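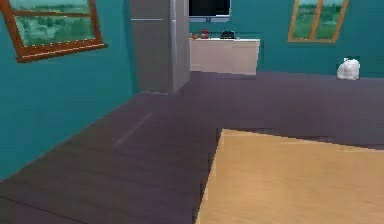 Torunn Björklund wrote in to ask if a home robot really needs house rules, given that hers stops by itself whenever it bumps something. Yes, Torunn, it does! Stopping after the bump is the robot's job, and making sure there's less to bump is ours. I have been running a Clevska in a small house since September and I love the thing, but it got a lot better the week I wrote the rules down and stuck them inside a cupboard door.

So, room by room, what I do before a run.

Kitchen and counters

Pick up anything soft from the floor first. Bags are the big one, as they shift when touched and the handles snag on wheels. If a bag is staying where it is, mark the spot off-limits on the map.

Keep the small stuff on a counter in from the edge, a hand's width at least. An arm that reaches for one item can nudge its neighbor, and the neighbor is always the mug you like.

Fridge doors shut all the way before you press start. Check by hand. I also keep ours off the robot's "may open" list unless an adult is in the room.

Tables count as obstacles too, and the top sticks out farther than the legs. A robot that senses low will see four legs and happily drive its mast into the edge, so measure the height of the tabletop (mine is 70 cm) and enter it by hand.

Living room

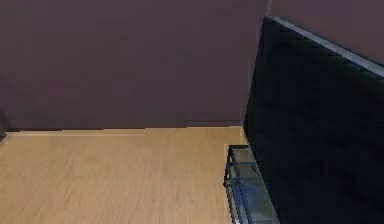

Glass is where I'm strictest. Plenty of sensors look straight through it, or catch a reflection and think there's more floor back there. Draw a no-go box that reaches 200 mm past the glass on every open side, then walk the robot up to it slowly and watch where it stops. Do that again in the evening with the lamps on!

Same box for the TV. Dark shiny surfaces can confuse a depth camera just as badly, and a screen is an expensive way to find out.

Look along the baseboards before each run. Cables and chargers love to creep out there.

Speed and people

Slowest setting whenever someone is home. Everyone in the house, kids included, should know where the stop button is and have pressed it once. We practice on the first Saturday of the month and my youngest takes it very seriously.

Never lift the robot mid-task. Stop it, wait for the light to go out, then lift.

After any furniture move, even a chair, redo the map. Lucía Barrios suggested keeping the old one under a dated name and I've done that ever since. It makes it so easy to go back when the new one comes out crooked.

Next time: charging docks, and which outlets to leave alone.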